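Home Syllabus Handouts Lab Hours Contact

Robot Lab, Handout 4: Pick and Place on the Table
Course tutor: Līga Hunt

Read this before your second session. Teams Turkby and Vanico use the arm first, then Lepik and Waltar.

The task has two parts. In part one the arm starts from its home pose, moves to a point over the object and stops with the gripper open. In part two it closes on the object, lifts, and sets it down on the plate. Do not start part two until part one runs three times in a row with no change to the code.

Keep the approach height at 200 mm above the tabletop while you are testing. Lower it in steps of 38 mm – smaller steps waste your slot, larger ones have bent fingers in past years. The gripper should come down with its fingers pointing straight at the wood. If it leans, fix the wrist angle before you touch anything else.
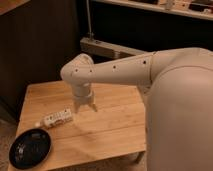 Why do we stop above the object when we could go straight to it? A pause gives you a known point to measure from. If the grasp fails, you can tell whether the arm went to the wrong place or the fingers closed badly.

Small objects that lie at an angle need a wrist rotation as well as a position. Work out the long side of the object first, then turn the gripper so that the fingers close across the short side. Write the angle in your log in degrees.

Logging: each run is saved as one file. Keep it under 500 lines and put your team name on the first line. The shared folder holds 2451 runs from earlier classes, and you may use any of them for comparison – say which ones in your report.

Speed stays at the lowest setting until your log has been signed. One person holds the stop button during every run and does nothing else.

Reports are due 7th March. Two pages, one plot of wrist height against time, and a short paragraph on your worst run.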